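Where Did the Paper Go? Household Filing in Zundevville
Final project report, Material Culture of the Home
Margaux Besson and Lertchai Sukprasert
Submitted to Agathe Rey, October 23, 2018

1. Background

Our original topic was the history of the town library. The library was closed for roof repairs for the entire term, so we changed to the history of paper kept at home, a subject with no opening hours. The question we settled on was simple enough to fit on the proposal form: what do people in Zundevville keep, where do they keep it, and can they find it again?

We should state early that one of us is named Besson and that the Besson stationery store on the main street belongs to her uncle. He gave us access to his old order books and a discount on folders. We do not believe the folders affected the findings.

2. Sources

We used three kinds of material. The first was a survey, delivered to 200 addresses and returned by 69 of them. Several of the rest told us on the doorstep that they had put the form somewhere safe. The second was the order books from Besson, which run with gaps from the store's opening to the year the owner bought a computer. The third was a long interview with Hsiu-ying Cheung, who kept the books for half the businesses in town before she retired and who remembers most of their filing systems with disapproval.

3. From the box to the drawer

According to the order books, the household filing trade barely existed at first. People bought string, envelopes and flat boxes. Mrs. Cheung described the typical home archive of those years as "a cookie tin and a widow." The widow knew what was in the tin. When she died, the family found out there had been a second tin.

Drawer units appear in the books later, first for offices and then for homes. The Biller company sold a tall model that Mr. Besson still calls "the Biller" as if there had only ever been one. Its great selling point was the label holder on each drawer. Of the respondents who own a cabinet with label holders, most reported that the labels are blank, or belong to the previous owner. One reads "Boats." The household has no boats.

A cheaper make, Jiltby, came without label holders and sold far better, which we take as a sign that the customers knew themselves.
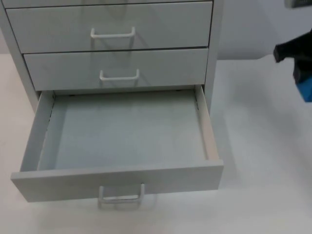
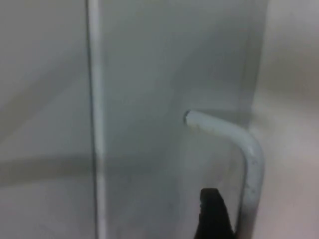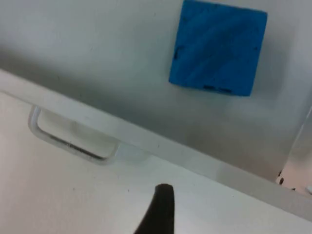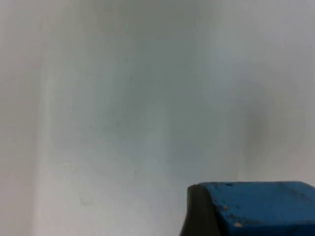
4. What people keep

The survey asked respondents to list what was in their main filing place without going to look. Then it asked them to go and look. The two lists rarely agreed. Tax papers, insurance and birth certificates were on nearly everyone's first list. The second lists were richer: takeout menus, a school play program, keys to a car sold years ago, instructions for appliances in languages the household does not read, a single knitting needle.

Gaspard Vasseur, who lives above the pharmacy, agreed to a complete inventory of his papers. This was generous of him and took us far longer than the two afternoons we had promised. We logged 3833 separate items. By his own judgment 2923 of them could be thrown out. When we came back to check a figure, he had thrown out one, and he asked us whether we had seen it anywhere.

Mr. Vasseur's system deserves a paragraph. Everything is filed by how worried he was when it arrived. Letters from the bank are at the top, and letters from his sister are just beneath the bank. His birth certificate is near the bottom, as it has never given him any trouble. We found this odd on the first day. By the last day we could locate any document in under a minute, a result no alphabetical household in our study could match.

5. Problems with the study

People who answer surveys on filing may be people who can find a pen, so our sample is probably tidier than the town. We also forgot to ask about email until the forms had gone out. Three respondents wrote about it in the margins anyway, at length and in capital letters.

We also lost one returned form for nine days. It was in the folder marked "Returned Forms," behind the others.

6. Findings

Owning more storage did not make people better at finding things. It did make them more confident when guessing, so their first lists were longer and more wrong. The best results came from households where one person did all the filing and had done it for years, in any order at all. Mrs. Cheung read our draft and said she could have told us this in October and saved us the stamps.

If the project is continued, the next group should look at what happens to such systems when that one person moves out. Mr. Vasseur is willing to be visited again in November. He asks that you bring boxes.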